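New house rules for shared robot arms at Bruvwood, and I kind of like them

So the shared workshop at Bruvwood finally has a written set of rules for people running robot arms around food packaging, and I've been reading it over lunch like it's a magazine. It went live in September, it's 8 pages long, and it replaces the old sheet taped to the door that said "be careful" and gave a phone number that didn't work anymore. If you rent bench time there, you'll be asked to sign it before your next booking.

Lourenço Vieira wrote most of it. He runs the floor at Bruvwood and has been collecting near misses in a spreadsheet for ages. When I called him he had 547 rows in it, and he was very clear that most of them are boring. A pinched cable. A bag of rice on the floor (twice in one afternoon, same bag). Somebody leaning over a bench to grab a coffee while an arm was still powered. "I wanted the boring ones," he told me. "The boring ones are what people do every day."

The part everyone is talking about is the speed limit. Any arm working on a counter where a person could reach in has to stay at or under 50 percent of the top speed set in its own software, and drop to 35 percent when it's going into a bag, box or bin. That second number caused a fuss. The folks at Padetti, who do a lot of packing and unpacking runs there, wrote a pretty long reply to the draft saying it would stretch out their sessions for no good reason. Lourenço's answer is that a bag hides the gripper from the person standing next to it, so you lose the chance to see a bad grab coming. I'm with him on that one, though I do feel for anybody paying by the hour!

Cables get a whole page, which I did not expect to enjoy. Anything running along the outside of an arm has to be tied down so it can't snag, with enough slack left at the joints for the full range of motion. You're supposed to move the arm through its whole reach by hand, power off, before the first run of the day, and watch the cables while you do it. Then you sign the card. If you swap a mount or add a part on top of the arm, you do the whole thing over again.

There's a section on two-arm setups too, and it's stricter than the rest. If one arm is doing the job and the other is parked, the parked one still counts as live. It has to be in a rest position you've written down, and you can't stick your hand between the two to fix something without stopping both. Hrnčiar, who teaches the intro class, says this is the rule new people break first – they look at the arm that's moving and forget about the other one completely.

And then the groceries. Bruvwood wants people to practice with real packages, full size, with the weight still in them, because empty wrappers behave in their own way and you learn bad habits. But anything that's been gripped is off the menu. It goes in a marked tote at the end and it gets reused for practice or thrown out. No snacking from the test bag, even if the seal looks fine. (I asked. Of course I asked.)

I stopped by the counter area after I got off the phone, partly to see what a job like this looks like up close and partly because I'm nosy. Picture a paper shopping bag on a dark marble countertop, the gripper down in the mouth of it against a yellow snack package, with a green bag of Fox's candy and a crumpled kraft pouch lying out in front. It's about as everyday as robot work gets, and I could match up bits of the rules as I stood there: the conduit on the outside of the arm, a cable tie holding it, the second arm close by. 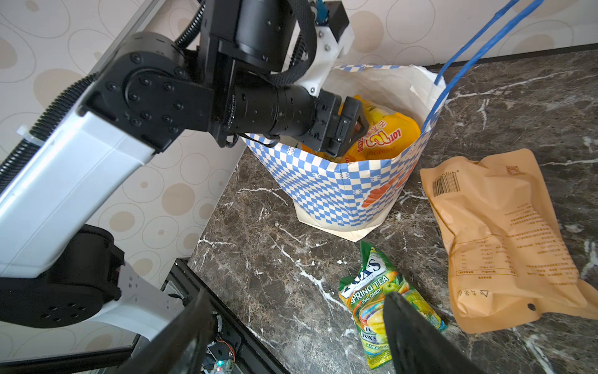 What changes for renters

If you already have a booking, you don't lose it. You'll get the rules by email with your confirmation, and you'll need to do a short walk-through with floor staff the first time you come in. Bring your own stop button if your arm shipped with one. If it didn't, the desk has loaners made by Gulusen, and you leave an ID for those.

Padetti did get one change into the final version. If your bench has a full screen around it and no one inside, the 35 percent limit for bags and bins goes away and you can run at 50 for everything. Lourënço's team checks the screen before you start, so book a little extra time for that.

Comments are still open. There's a paper form at the front desk and a box to drop it in, and Lourenço says he reads them in the morning before the first session. I've already put mine in – I'd like the cable page printed big and hung over every bench, because I know I'm going to forget the slack part.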